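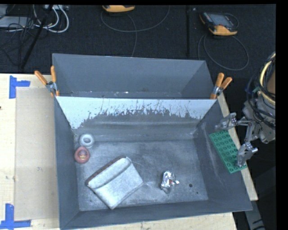 Home | Forums | Storage & Sorting | New posts | Log in

Gray bins -- keep, scrub or replace?

drawerful
ok so question for the bin people. Doing the back room over, I have a pair of gray open bins that sit one behind the other by the table and everything small in the house ends up in the front one. Right now: a light gray flat pouch, some scrunched up shiny wrapper, a little white ring thing, and a rounded reddish pink thing I have not dealt with. Floor of the bin is all scuffed and there's a round hole in it with a tinier one next to it. Back bin mostly empty.

Do I keep these or get something with dividers?? Was looking at the Grelmont drawer units but 39 bucks each and I'd want 2.

mossyledger
Keep. Scuffs are scuffs. The inside of mine looks like somebody dragged a bike through it and it holds stuff the same as the day I got it.

tallboy_kk
dividers. always dividers. Open bin = soup. You put a pouch in flat, next thing goes on top of the pouch, next thing goes under, and in March you find a granola bar

drawerful
tallboy_kk you have just described my entire house

pinehutch
Disagree with dividers for small mixed stuff. Had the Kutness insert for a year and spent the whole time deciding which slot a thing goes in. Nothing is ever the size of the slot. Pouches especially, they're flat and wide and they end up diagonal across the top of everything.

Sloped walls are the real problem IMO. You lose a ton at the bottom. Measure the floor of the bin, not the top, before you buy anything to go in it. I didn't. Insert sat up at a tilt like a bad hat.

tallboy_kk
well yeah if you buy an insert for a tapered bin. I meant get a straight sided box with dividers built in

pinehutch
that's not what you said but ok

mossyledger
What's with the hole though. Screw hole or damage? If it's round and clean it might be for drainage or for bolting the thing down. If it's cracked around the edge I'd toss it, those run.

drawerful
Round. Dark. don't see a crack but it's so scratched on the bottom I'd have to get in there with a flashlight. Got them secondhand off the Endau warehouse clearout, no idea what they were for before. There were 12 in the lot and I split them with my sister

gullwing_attic
oh the Endau ones!! I have some of those (different color) and mine have no holes at all, so somebody may have drilled yours. Stick a bit of felt over it or any small beads, pins, earring backs etc will just walk out the bottom and you'll be finding them in the carpet forever. ask me how I know. Do you have carpet under there?

drawerful
Dark carpet yes. So anything that gets out is gone lol

gullwing_attic
felt. today. Or packing tape on the underside if you're in a hurry, that works too, it just gets gross

rusk_and_rye
Going to be the annoying one. Bins aren't the issue, front bin has four things in it. That's a five minute job. Wrapper goes in the trash. Red thing, decide. White ring goes wherever its other half is. Pouch gets hung up or filled. Done, no shopping.

drawerful
rude but fair

tallboy_kk
four things TODAY. it's a habit problem, the bin is where the habit lives

rusk_and_rye
and dividers fix a habit how

tallboy_kk
because you have to look at where you put it! an open bin you can throw from the doorway. I have thrown things from the doorway

pinehutch
I also throw from the doorway. It's the best feature of an open bin, I will not be giving it up

mossyledger
Back to the scrub part of the question since no one answered it. Worn gray plastic (if it's plastic, you didn't say) -- dish soap and a soft brush first. Skip the scouring pad, you'll just add your own scratches and then dirt sits in those too. The cloudy patches on the floor might lift a bit, might not. Long scrape marks up the side are there for life. I did mine in the tub and let them dry upside down overnight.

drawerful
ok trying the brush tonight. One of the walls is two different colors too, paler up top and dark and worn below w/ a raggedy line between. Is that dirt or what

mossyledger
Could be a coating coming off, could be a line from whatever was stored in it. Rub a corner and see if the edge moves. If flakes come off I'd keep food and baby stuff out of it

gullwing_attic
+1 on the flakes. Line it with something if so. I use shelf liner from Jabłońska, the plain kind, cut a bit long so it goes up the walls, and it hides all the ugly at once. Also covers holes!!

pinehutch
Liner on a sloped wall slides down. Two bits of double sided tape at the top edge or you'll be fishing it out of the bottom every week.

rusk_and_rye
so we are now at brush, felt, liner, tape, for a bin with a wrapper in it

drawerful
i'm having a nice time leave me alone

tallboy_kk
What are you doing with the back one

drawerful
Nothing yet?? thought maybe outgoing. Like returns and donations, front is incoming. Bad idea?

tallboy_kk
good idea but swap them. Outgoing in front or you'll never see it. Had a bag of returns behind something for almost 650 days, store had closed

mossyledger
Seconding the swap. Anything that has to leave the house should be annoying to walk past.

pinehutch
No, keep incoming in front, that's the one you reach for. Put outgoing by the door, in a bag, not in the back room at all. Why would outgoing live in the back room

drawerful
hm ok that makes more sense. one bin by the door then. Then the other one can go where it's at, next to the table

update, 9 pm: wrapper is gone. Pouch hung on a hook. Scrubbed the front bin, the two color wall did NOT change, nothing flaked. Cloudy spots a little better. Felt goes on tomorow. Still have the white ring, no clue, it's in my pocket

gullwing_attic
keep the ring. The minute you throw it out you'll find what it goes to

rusk_and_rye
throw it out

26 replies | 4 likes | Share
Contact us | Forum rules | Copyright Storage & Sorting Forums | Back to top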